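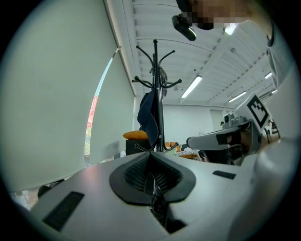
How much should you hang on a coat rack? Less than you think, and only what you wore this week. Everything else goes in a cupboard or on a hook in the bedroom.

Posted in February by the Broklow house blog

I have been sorting out our hall on and off since Saturday. The old rack had three winter coats on it, two bags and a dressing gown, and it leaned towards the door. I took the lot off and put it on the stairs, where it stayed until teatime.

The new one is a metal stand, black, with hooks that curve out from the top. It came from Zusico in a flat box and took 11 minutes to put up. The hooks are wide enough that a collar doesn't get a point in it -- my old pegs ruined a good jacket that way.

Helmets go on the top, where they sit between the hooks and don't slide. Caps go lower down. Heavy coats need to be shared out on opposite sides or the thing tips.

A low stool next to the rack is worth having if there is room. I do my boots up sitting down now. Put a cushion on it, a bright one, as our hall gets no sun after three o'clock and everything in it looks brown.

Scarves I still haven't solved. They are in a carrier bag behind the door for now, and I'll have another go at the weekend.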